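The Level at Dumimley

January 2019 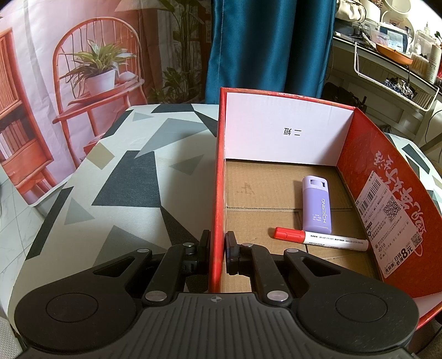
Manden wrote back that the well at Dumimley had never been deeper than the survey said, and that if the tape now gave a different figure then the tape was at fault. The message ran to two lines and had a reference number longer than either of them.

The observer read it twice and filed it under correspondence. She had been posted to the station in December to replace a man who had left without handing over his keys. The work was simple. Each morning at first light she lowered a weighted steel tape into the borehole, noted the depth at which the weight met water, and noted the depth at which it met the bottom. The first figure was expected to vary. The second was not.

The survey gave the bottom at 444 feet. The previous observer had written that figure every day for as long as the ledger went back, in the same blue ink, with the same small hook on the last digit. On her first morning she got 446.

She checked the tape against the brass datum on the office wall. It agreed to within the thickness of the line. She oiled the reel, replaced the shackle on the weight, and measured again. She got 446 and wrote it down, with a note of the air temperature and the state of the shackle.

The procedure for a disputed bottom was set out in the Hassanpour manual, the only book in the station apart from a tide table for a coast two hundred miles away. The observer was to take a second reading with a second tape. If the readings agreed, the survey was to be presumed wrong. If they did not, the second tape was to be presumed wrong. There was one tape at the station. She requested another from Vonden, where the stores were kept, and went on with the daily readings.

The water behaved as the tables said it should. It rose a little after rain and fell a little in frost. The bottom stayed at 446 for nine days. On the tenth it was at 448.

A borehole may deepen if the floor is soft and something is drawing the material away. This one had been sunk into granite. The core was still in the shed, in trays, and she went out with a lamp and looked at the last length of it. It was grey, close-grained and sound. At the lower end there was a clean break where the drill had stopped. The driller's slip was tied to the tray with string and gave his reason for stopping in one word, which was "instructed".

She wrote again to Manden, enclosing the readings and a copy of the slip. While she waited for an answer she examined the old ledger more closely. The blue ink was the same throughout, but the impression of the nib was not. In the early pages each figure had been written with ordinary pressure. Towards the end the paper was scored, and on the last 5 pages the figure 444 had gone through to the sheet beneath. In the column for remarks, which the manual said was optional, he had written nothing at all until the final entry. There he had put: "Weight came up warm."

She had not been in the habit of touching the weight. The manual did not ask for it. The next morning she let the tape down, took the water at 61 feet and the bottom at 448, wound the reel back and put her bare hand round the iron as it cleared the casing. It was cold, as it should have been. She entered this in the remarks.

The tape from Vonden arrived on the mail lorry with a form to be signed in 4 places. It was a newer pattern, with the feet marked in red. She checked it against the datum, fitted the spare weight and lowered it at first light, before using the old one, so that the water would be undisturbed.

The water was at 61 feet. She paid out the line slowly past 440, past 444, past 448. At 450 there was still load on the reel. She stopped at 452 to rest her arm and felt the line go slack.

She waited a full minute by the office clock and took up the slack by hand. There were 2 feet of it. She had paid out nothing in that minute and the brake was on.

The manual had no entry for a bottom that came up. She looked under bottom, under floor, and under faults in general. Then she ruled a line beneath the morning's figures, sharpened the pencil, and wrote 450. It took more pressure than she had expected to make the mark.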